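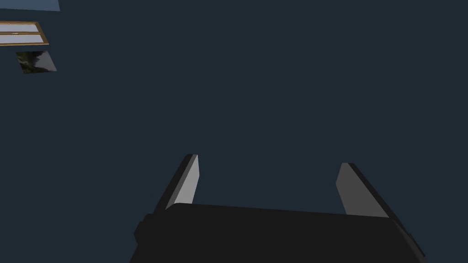 The Wollberg Open Day is a yearly public demonstration of robot manipulation software held at the Wollberg works of Grolura, a maker of control systems for two-finger grippers. It takes place on a Wednesday in January and runs from 9 a.m. to 4 p.m. Most of the program is given in simulation, with the view from the wrist of the arm shown on a wall screen in the main hall.

Format

Visitors are admitted in groups of 20. Each group attends an introductory talk, a simulator session and a question period with the engineering staff. The simulator session uses Nirkance, the company's in-house rendering and physics package. An operator moves the virtual arm through a furnished room using a handheld controller, then hands control to a stored motion program that covers the same ground.
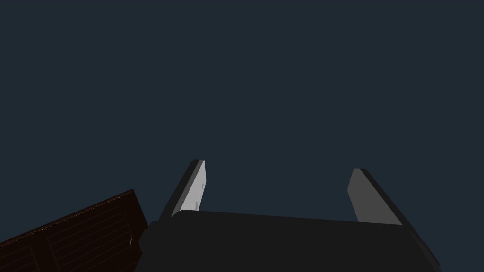
The session starts with free motion, in which the arm is turned and raised with the fingers open. Grasping tasks follow. Operators are asked to keep the wrist view on the screen throughout, including during large changes of direction, so that the audience can compare it with the joint readings printed on the session handout.

Tamihana program

Tamihana is the set of stored motions used at the open day. It contains 96 programs, of which 2 are normally run for each group. Start positions are drawn at random, and a program that reaches a joint limit is stopped and reset by the operator.

Attendance

The first open day was limited to customers and drew around 313 visitors. Later editions have been open to the public with advance booking. School groups are assigned to the morning sessions.

See also

Robot simulation
Parallel gripper
Teleoperation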